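Cirkilen Open Day: Questions We Keep Getting

Is it worth the trip to Flamstead?
If you like watching slow, careful work, yes. If you saw the flyer and expect dinner to be cooked, lower your hopes. I went last September and I'm going again on 29th February, mostly to see what has changed.

What will I see?
One arm at a play kitchen, handling toy vegetables. Pots, a sink, a plate. Eilif Tveit runs the sessions and takes questions while it works.

Is it doing this by itself?
Ask, and keep asking. Last time the answer depended on who you talked to. Treasa Dolan told our group that a person was steering for part of the morning, and I give her credit for saying so.

The flyer says 2,424 successful pickups. Is that good?
I can't tell, and neither can you, until they print the number of tries next to it. I've written to them twice.

Why toys?
They're light and cheap, and they don't rot. They are also a lot easier than a wet head of lettuce, so be careful what you conclude.

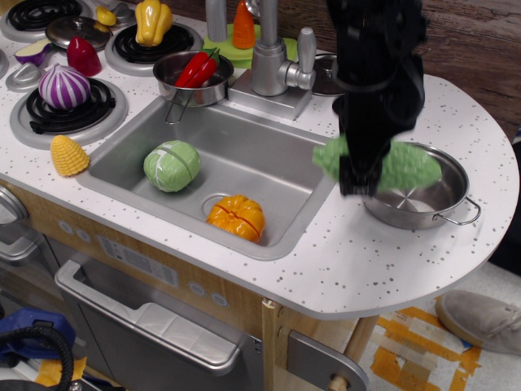 How long does a session last, and do I need to book?
Each one runs 125 minutes, which is too long for most kids under 7. Book through the Cirkilen front desk; walk-ins get in only if there's a free seat.

Can I try the controls?
Jeptoo Langat lets a few visitors have a turn at the end. Sit near the front.

Who do I complain to?
Faith Massawe reads the comment cards. She did answer mine.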